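報道関係各位
プレスリリース

2021年10月21日
Trulludon実行委員会 広報

新設音楽賞「Trulludon」 第1回ノミネート全作品を発表
大賞候補は10作品、最多ノミネートはKopeckýの4部門

インディペンデント音楽の新しい賞「Trulludon(トルルドン)」の第1回ノミネート作品が決まりましたのでお知らせします。応募総数3,966作品。予備審査を通過したのが109作品。そこから各部門の候補を選出。授賞式は来年、会場はBrorneroホール。以下詳細です。

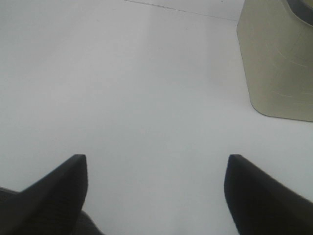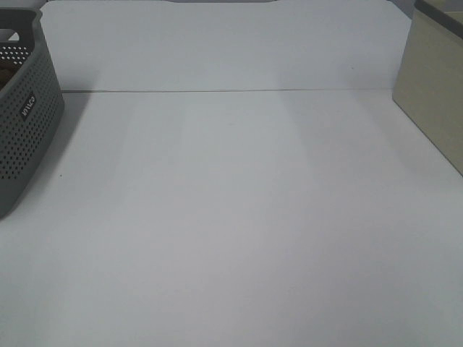
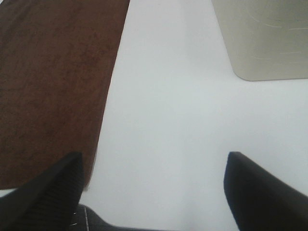
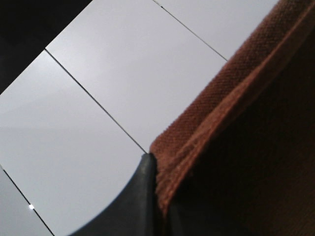 ■ 賞の概要

Trulludonは、大手レーベルに所属しないアーティスト、および小規模レーベルの作品を対象とした音楽賞です。国籍、言語、ジャンル不問。配信のみの作品も可。カセットも可。今回の対象期間は昨年9月から今年8月末までに発表された作品で、応募受付は9月に締め切りました。締切当日に応募が集中し、受付フォームが一時つながりにくい状態になりました。ご迷惑をおかけしたみなさまにお詫びします。当日中に送信エラーの連絡をいただいた方については、全件受け付け済みです。

審査は二段階。予備審査では作品名とアーティスト名を伏せ、音源のみで聴取。本審査では歌詞、アートワーク、制作クレジットまで含めて評価します。

■ 部門

大賞(アルバム)
最優秀楽曲
最優秀新人
最優秀編曲
最優秀録音
最優秀ライブ録音
最優秀アートワーク

新人部門は、初めての単独名義作品を対象期間内に発表した方が対象。過去にバンドのメンバーとして作品がある方も応募可能としました。この点は募集中に問い合わせが非常に多かったため、次回の要項では書き方を改めます。

■ 今回のノミネートについて

最多はKopecký(コペツキー)。大賞、最優秀楽曲、最優秀編曲、最優秀録音の4部門に入りました。弦楽四重奏と古いリズムマシンを組み合わせた二人組で、受賞候補作は全編を自宅の二部屋で録音。片方の部屋に弦、もう片方に機材という分け方だったそうです。本審査員からは「弓が弦に触れる前の音まで入っている」との声。編曲部門は選考が割れましたが、Kopeckýに関しては早い段階で候補入りが決まっています。

続いてJodora(ジョドラ)が大賞、最優秀新人、最優秀ライブ録音の3部門。こちらは単独名義での初作品。声とアコーディオンを中心に、曲によってはほぼ無伴奏。アルバムの後半はライブ録音で構成されており、この後半部分がライブ録音部門の対象になっています。アルバム全体ではありませんのでご注意ください。

大賞候補の残り8作品は、ジャズ、電子音楽、フォーク、ヒップホップと幅広く、ひとつの傾向にまとめるのは難しい結果となりました。審査でもこの点は議論になり、ジャンル別に分けるべきという意見も出ましたが、初回は分けずに行くことで一致。次回以降は未定です。

アートワーク部門は、応募の段階で画像データのみの作品と、実物のジャケットが届いた作品が混在していました。公平を期すため、本審査では実物がある場合も画面上で統一して審査しています。実物の返却は授賞式後、順次発送。

■ 審査委員長コメント

審査委員長 Miloslav Vrabec(ミロスラフ・ヴラベツ/作曲家)

「予備審査の期間中、毎朝まず二時間聴き、散歩に出て、また聴くという生活でした。名前が見えないので、聴きながら勝手に作者の顔を想像するのですが、後で資料を開けるとまず当たらない。若い人だろうと思ったら私より年上だったり。

音のいい作品が増えたと感じます。高価なスタジオの音という意味ではありません。どこで鳴らすかをよく考えた録音、ということです。一方で、曲の終わり方に悩んでいる作品が多かった。フェードアウトで逃げているなと思うものが正直かなりありました。私自身も若い頃よくやりましたから、強くは言えませんが。

候補に残らなかった作品の中にも、今でも口ずさんでいる曲があります。題名を知らないままなので困っています。授賞式までに事務局に聞こうと思います。」

■ 今後のスケジュール

本審査(最終投票):年内
各部門受賞者の決定:授賞式当日まで非公開
授賞式:来年春、Brorneroホール 大ホール

授賞式の日程は会場と調整中。確定次第、公式サイトおよびメールで案内します。候補者のみなさまには個別に連絡済みですが、まだ届いていないという方は迷惑メールフォルダをご確認のうえ事務局まで。

■ 授賞式について

式では大賞候補から複数組がパフォーマンスを予定。現時点で出演が決まっているのはKopeckýとJodora。Kopeckýは候補作のアルバムから二曲を、弦の奏者を加えた編成で披露します。Jodoraは一曲、アコーディオンの弾き語り。そのほかの出演者は後日発表。

客席は前後左右の間隔を空けた配置とし、一般のお客様の入場は抽選制。入場料は無料。当日の模様は公式サイトで生配信します。アーカイブは権利処理の済んだ部分のみ公開予定です。演奏部分は残らない可能性がありますので、できれば生でご覧いただければと思います。

ご来場の際はマスクの着用、検温へのご協力をお願いします。ロビーでの物販は行いません。花束、スタンド花もご遠慮くださいますようお願いいたします。

なお、最終投票は審査員のみで行います。一般投票はありません。SNS上で「投票受付中」をうたうアカウントが確認されていますが、当賞とは一切関係がありません。リンクを開かないようお願いします。

■ ノミネート作品の試聴

大賞候補10作品については、公式サイトにて各一曲を試聴いただけます。楽曲部門の候補曲も順次追加。一部の作品はアーティストの意向により試聴を行っておりません。試聴ページの並び順は応募受付順で、順位や評価とは関係ありまん。

予備審査を通過した109作品の一覧も同じページに掲載しています。表記の誤りがありましたらご連絡ください。すでに数件ご指摘をいただき、修正ずみです。

■ 取材・掲載について

授賞式の取材は事前申請制。会場の収容人数を抑えるため、一媒体につき記者とカメラ各一名までとさせていただきます。ムービーの持ち込みは別途ご相談ください。申請の受付開始は日程の発表と同時。

審査委員長Vrabecへの個別インタビューはオンラインで対応可。本人の希望により午後のみ。通訳はこちらで手配します。質問事項を事前にお送りください。候補者への取材は、各アーティストまたは所属レーベルへ直接お申し込みいただくか、事務局経由でも取り次ぎます。Kopeckýは現在ツアーの準備中につき、返信に時間がかかる場合があるとのこと。

賞の名称を掲載いただく際は「Trulludon」または「トルルドン」でお願いします。「トルドン」ではありません。「Trulludon賞」「Trulludonアワード」等の表記は不可ではありませんが、できれば避けてください。アーティスト名のKopeckýは最後のyにアクセント記号がつきます。記号が出ない環境ではカタカナ表記で。

ロゴデータ、候補者の宣材写真はご連絡いただければお送りします。写真はクレジット表記が必要なものがありますので、データに添付のテキストを必ずご確認ください。トリミング不可の写真も含まれます。

■ 次回の募集について

第2回の募集は来年度を予定。部門の構成、対象期間、応募方法は変更になる可能性があります。今回応募フォームの文字数制限が厳しいというご意見を多数いただいたため、作品紹介欄は次回から倍に広げる方向で検討しています。音源のファイル形式についても追加を検討中。要項の公開時にあらためてリリースをお送りします。

■ 本件に関するお問い合わせ

Trulludon実行委員会 事務局 広報担当
お問い合わせは公式サイトの専用フォームよりお願いいたします
受付:平日 午前十時から午後五時まで

※ノミネート全作品の一覧は別紙をご参照ください。
※本リリースの内容は発表日現在のものです。予告なく変更となる場合があります。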